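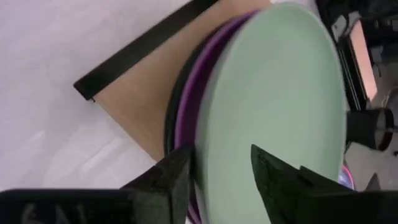
The Second Life of the Office Canteen

18 Sep 2025

When the Tulleo building opened, its canteen served 1000 lunches a day. By last January it was serving 261, and on Fridays far fewer. The hot counter closed first. Then the salad bar went, and for a while the only thing you could buy was coffee and a wrapped sandwich.

A lot of company canteens have gone the same way. People come in two or three days a week, bring food from home, or walk to the place on the corner. Keeping a full kitchen staffed for a half-empty room costs more than most firms want to pay.

Tulleo did something different. It handed the kitchen to Kutik, a small catering firm that had been cooking out of a rented unit on the edge of town. Kutik pays a low rent and feeds the office staff at lunch. The rest of the day it opens the doors to anyone.

I ate there four times over the summer. The menu is short and changes every week. One day it was lentil soup, baked fish and a tomato salad. Another day it was chicken with rice, and the rice had run out by one o'clock. Lunch costs $10 and comes on a real plate – Kutik dropped takeout boxes in its first month, and regulars are expected to carry their dishes back to the hatch.

The crowd is mixed. Office workers still take the long tables by the windows. Parents arrive after school pickup, and a group of retired bus drivers plays cards near the door most afternoons.

Not every attempt has worked. Belhaj, an insurance firm across the river, tried opening its canteen to the public and stopped after ten weeks. Visitors had to sign in at the front desk and wear a badge, and few people will do that for a bowl of soup. Stosel has a street entrance and avoided the problem, but its kitchen needed new vents before the city would approve it.

Kutik's lease runs for four years. The firm has started baking its own bread, and from next month it will stay open until eight on Thursdays.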